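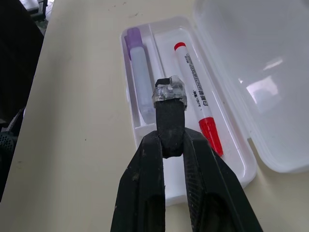
Home Projects Year 2 Design & Making Reports Contact
Last updated: March

What goes in the pencil case? Project report, group 4

1. Why we did this

Brief was "improve one everyday object on a desk". Most groups went for lamps or chairs. We picked the pencil case because all of us own one and all of us tip it out on the desk to find anything. Also cheap. Budget was 400 for the whole year group and we spent nearly none of it.

The question we settled on: does a hard open case with a divider keep a desk tidier than a soft zip one? Second question, added later after feedback: which things belong in it at all.

2. The cases

Hard case: white plastic, see-through-ish, rounded corners, raised rim. One low ridge running lengthwise so you get a narrow side and a wide side. We used it open, flat on the desk, like a tray. Glue stick went in the narrow side, whiteboard marker in the wide side. That was our standard load for the desk sessions.

Soft case: the zip kind, sold under the name Zatis in the campus shop. One pocket. Everything in together.

We also wanted to test a roll-up case from Partanen but it arrived too late. It is in the cupboard if next year's group wants it.

3. What we did

Sessions were held in the Zarneck building, second floor, the long desks by the window. Each person worked for an hour on a normal task (poster layout, mostly) with one case, then swapped to the other on a different afternoon. Rules:

- start with everything in the case
- use what you need
- stop at the bell, put nothing away
- note what is on the desk and what is back in the case

Then everyone tidied up and wrote down how annoying it was on a scale from 1 to 5. Yes we know this is not a proper scale. It was quick.

We kept a diary sheet as well. Some people filled it in, some did not, see section 6.

4. What we found

Hard case won on finding things. You look down and the glue is there. With the zip case people felt about with one hand, gave up, emptied it. Once it was emptied hardly anything went back before the bell.

Putting away: also better with the open tray, because there is no zip. People dropped the marker back in without looking. It did not always land in the right side. The ridge is low, so a pen thrown in at an angle rides over it and ends up lying across both. We put this down as the main fault of the case.

Carrying: hard case lost badly. Open on a desk it is fine, in a bag it is a nuisance, the corners take up room and things rattle. Several people said they would keep one on the desk at home and carry the zip one. We think that is a fair answer and maybe the real result of the project.

Noise came up more than expected. Pens dropped into hard plastic are loud in a quiet room. One diary sheet just says "clack" down the whole page.

Glue sticks: fat, roll about in the zip case, get under everything else. In the narrow side of the tray they have nowhere to go. Best match of object and space we had in the whole test.

5. Improvements

Tried on paper, one tried in card.

Higher ridge. Card strip taped along the existing one. Stopped pens crossing over but made it harder to get fingers round the glue stick. Would need to be higher in the middle and lower at the ends. Didnt get that far.

Soft liner. Felt offcut in the bottom. Much quieter, but picks up marker ink and fluff. Needs to come out for washing.

Lid that goes underneath. Only a sketch. Idea is the lid clips on the bottom while you work so it doesnt wander off. Best idea we had and we had it in the last week.

6. Problems

Diary sheets incomplete. Should of been one line per session, ours was half a page and people skipped it.

Tasks were not equal. Poster layout uses glue, the other afternoon turned out to be mostly writing, so the glue stick stayed put and that made the desk look tidier then it was.

Report limit is 2,000 words and we are well under, the rest of our time went on the Atus display boards for the open evening.

7. Still to do

Type up the scores. Return the zip cases. Peel the card strip off and see if the tape leaves marks.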